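About Fuddale

Fuddale is a walking club with a bus. We began as a walking club without one, and the early members still bring this up whenever the heater packs in.

We have 125 members and 2 routes that everyone agrees on. The rest are argued over at the July meeting, where the same people vote for the Linduron ridge every year and then complain about the climb. It gains 2,000 feet before lunch. Those who want their knees back on Monday take the Plulumon path along the river, where the worst hazard is geese.

Walks leave on Sunday at half past eight. The bus leaves then too, whether or not you are tying your laces. Bring a coat, a drink and more food than you think you need. We don't provide lunch, and other members are slow to part with theirs after the third stile. 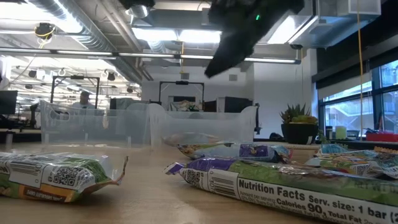

New walkers are welcome, dogs are welcome on a lead, and opinions about maps are tolerated as far as the car park. You can come twice before paying anything. After that we ask for a subscription, most of which goes on the bus. It is called Chuang, after a crossword answer that turned out to be wrong, and it is older than several of our leaders.

We also look after a stretch of hedge behind the old station. It was meant to take one winter. We are now in the sixth, and the hedge is ahead.

To join us, turn up, or leave a message on the club phone. It gets checked on the bus, when there's signal.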